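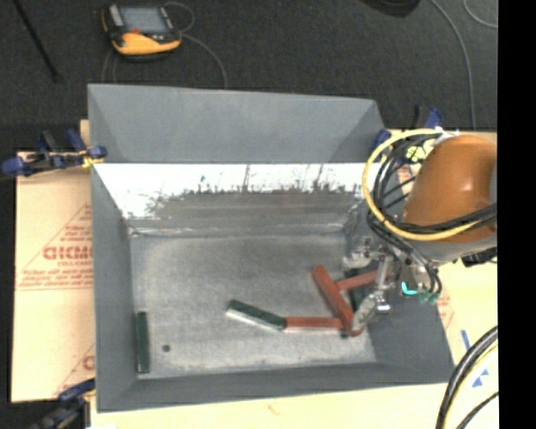 August 23, 2023

Up before six, frost on the windscreen, no scraper. Used the library card again. Drove out to Kotian with the heater going flat out and still couldn't feel my toes by the turnoff.

Second go at the long loop. Last time was March, stinking hot, flies, bailed at the tank. Today cold and dead clear. 19 km on the sign, more on my watch but the watch lies in the gullies.

Legs rubbish for the first bit. Porridge too late probably. Track's been graded as far as the Busteo gate then goes to pot, all the runoff from July has cut a trench straight down the middle so you walk with one foot up on the bank like a crab. New sign at the gate re dogs. Old sign re dogs still there as well, says the opposite.

Wattle is out!! Whole north side of the ridge, yellow as anything. Sneezed all the way up. Forgot the antihistamines, they're in the other jacket, always in the other jacket.

Stopped at the saddle for the thermos. Tea tastes of last week's soup. Wind got up so ate the sandwich standing behind a rock. Two wedgies going round over the Prestach side, very high, then a lot of magpies making a fuss and they moved off. Watched until my neck hurt. Should bring the binoculars. Wrote that in March too, I just looked.

Down the back of the ridge is the bit I'd been dreading and fair enough. Loose as marbles. Went on my bum once, hands took it, left palm a bit of a mess. Bandaid in the first aid kit had gone all gummy and woudn't stick. Wrapped a hanky round it. Need to redo the whole kit, chuck the old stuff, buy tape.

Creek at the bottom was running, proper running, had to go upstream a fair way to find somewhere to hop. Wet left boot. These are the boots that were meant to be done after the big trip, the heel's gone smooth on the outside. Don't want to spend the money till the rego's paid.

Then the long flat bit along the fence. Boring. Sang. Cows unimpressed. Did some sums about the bathroom, the quote from Burkilon is 4000 and that's without the tiles, which seems mad for a room you can touch both sides of. Could do it myself. Could not do it myself. Went back and forth on that for the whole of the fence.

Back at the car just after two. Faster than I thought, knees say too fast. Pie at the servo, sauce extra now, thirty cents, paid it. Fell asleep in the carpark for a bit with my mouth open.

Home, bath, could hardly get out of it. Palm stings. Washing still on the line from yesterday and damp again, left it. Soup for tea, the same soup as the thermos, there is a lot of it. Rang the council about the bin collection, on hold, gave up.

Things for next time: gaiters, tape, antihistamines, scraper. Binoculars. Start from the Prestach end so the loose bit is uphill and early, while I've still got some legs. Maybe wait for the creek to drop first, a couple of weeks if there's no more rain. Check the ute tyres before then, back left looks low agian.

Bed by eight, not sorry.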